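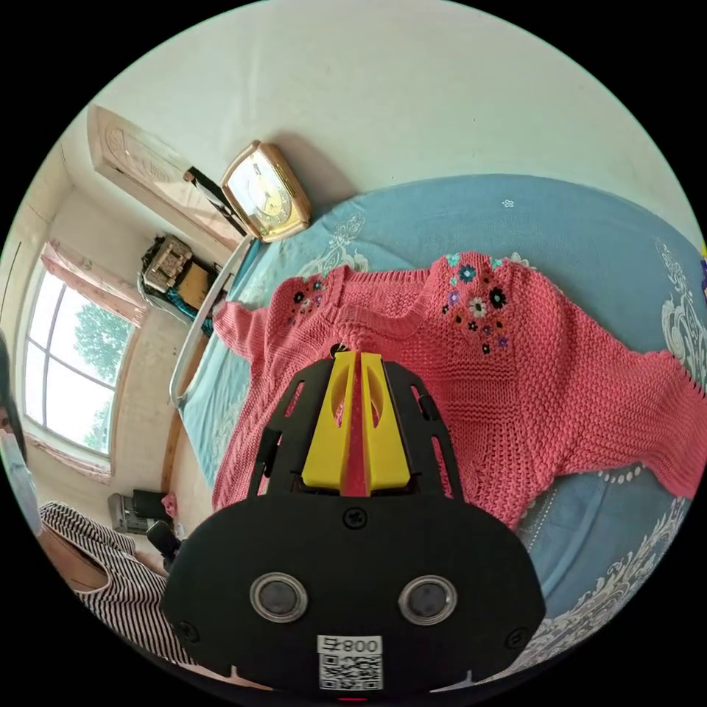

Wrist view, fisheye, hand-held gripper at the neckline of the pink knit sweater. Bedroom set.

Notebook entry, Feb 8, 2022
Entry by: Raghda Azar
Read by: Iñaki Robles
Subject: Grasp-point proposals on knitwear, Farah perception module, and the change to the image mask

1. Purpose

The purpose of the work recorded in this entry was to establish why the Farah module places its grasp proposals too low on sweaters, and to decide whether the fault lies in the garment segmentation, in the lens model, or in the step that converts a pixel to a point on the bed surface. The question was left open in the November entry, where it was noted only that "knits are worse than shirts." No further measurement was made at that time.

2. Data used

The bedroom portion of the Prarkau recordings was used, 276 episodes in total. Of these, 22 were set aside for inspection by hand before any code was changed. The remainder were not looked at until the mask and the projection had both been fixed in place. The frame at the head of this entry belongs to the set of 22 and is the one used for most of the debugging below. It was chosen because the closed fingertips are at the neckline, the garment is spread flat, and both sleeves run out toward the sides, where the lens distortion is strongest.

3. Mask

The previous mask was a plain circle with a rectangle removed at the bottom for the front plate of the gripper. This was not adequate. The side arms have long cutout slots, and the background may show through them. The old rectangle did not reach the arms at all, so the segmentation was free to assign pieces of them to the background or to the garment as it chose. In several frames the yellow fingers were also joined to the sweater at the tips.

The new mask is a polygon drawn once from the tool geometry and then stored with the lens calibration. It covers the plate and the solid part of both arms. The slots were left open on the first attempt. This produced thin strips of valid pixels which the network labeled inconsistently from one frame to the next, and the slots have now been closed as well. The loss of image area is accepted.

The fingers are handled separately, as they move. Color thresholding on yellow works well in this room. It is not a general solution, and a yellow garment would defeat it. I. Robles suggests taking the finger opening from the recorded width signal and rendering the finger outline from that. Agreed in principle – not done yet.

The sticker on the plate is now entirely inside the mask. Its text reads as mirrored in this view, which had caused the tag reader in the Sedinitz tools to spend time on every frame and return nothing. The reader is now switched off for this view by a setting in the configuration file. The earlier practice of commenting out the call is to be discontinued.

4. Segmentation of the garment

With the new mask in place, the outline of the sweater is good along the body and poor in two places.

(a) Shoulders. The embroidered flowers are dark navy, white, teal, red and purple on a coral-pink knit. The network cut the larger cluster, on the right shoulder, out of the garment as though it were a separate object. A hole in the garment mask at that location moves the computed centroid down toward the hem, and the neckline proposal moves with it. This accounts for a good part of the error reported in November. Filling closed holes below a fixed area corrects it. The area limit was set by eye and should be reviewed.

(b) Outer end of the right sleeve. The sleeve reaches the curved border of the image. The network was trained on rectified crops, in which this region does not exist, and it gives low confidence there. Lowering the threshold is not advised: the white printed pattern on the bedspread begins to be labeled as garment before the rest of the sleeve is recovered.

The contrast between the pink knit and the light blue bedspread is otherwise favorable. Results on this pair of colors should not be quoted as typical.

5. Projection

The conversion from pixel to surface point assumed a pinhole model with a correction polynomial. Near the center of the image the difference from the full fisheye model is small. Toward the border it is not. The conversion was rewritten to use the fisheye model throughout, with no rectified intermediate image. The function signature is unchanged, and the planner did not need to be touched.

One defect was found during this work. The principal point was being read from the calibration file in the order row, column, and used in the order column, row. The image is nearly square, and the error was therefore small enough to pass the existing test. A test with a deliberately off-center principal point has been added. It fails on the old code and passes on the new.

6. Results

The full set was processed overnight with the new mask, hole filling and projection. Run time was 370 minutes on the shared machine, with the batch size held at 100. The batch size should not be raised further at present, as the Ceditetti loader holds every decoded frame in memory until the batch is closed.

On the hand-inspected set, the first-ranked neckline proposal now falls on the collar region in all but two episodes. In both exceptions the garment is folded over itself and the neckline is covered. The proposer has no means of reporting that the requested part is not visible and returns its best guess. It should be permitted to return an empty result. The planner will need a defined behavior for that case, and I. Robles will draft it.

The figures for the complete set are stored with the run and have not been reviewed. They are not to be cited until they have been.

7. Open items

– Replace the color threshold for the fingers with the rendered outline from the width signal. (Robles)
– Empty result from the proposer, and corresponding planner behavior. (Robles, Azar)
– Review the area limit for hole filling against garments with real openings. A loosely knitted piece may show small gaps, and these should be filled. The opening of a sleeve should not.
– Clothing worn by people at the edge of the view. A striped shirt sleeve at the lower left was labeled as garment in the frame above. It was removed by keeping only the component nearest the fingertips, but that rule will fail when an arm overlaps the bedspread next to the item. A person class is preferred.
– Move the polygon mask out of the Farah repository and into the shared calibration package, with a version number.

Code for sections 3 to 5 is on the branch farah-mask-fisheye. Merge is held until the second reader has signed.

Read and agreed, with one remark: the test in section 5 should also cover a calibration file with missing fields. I. R.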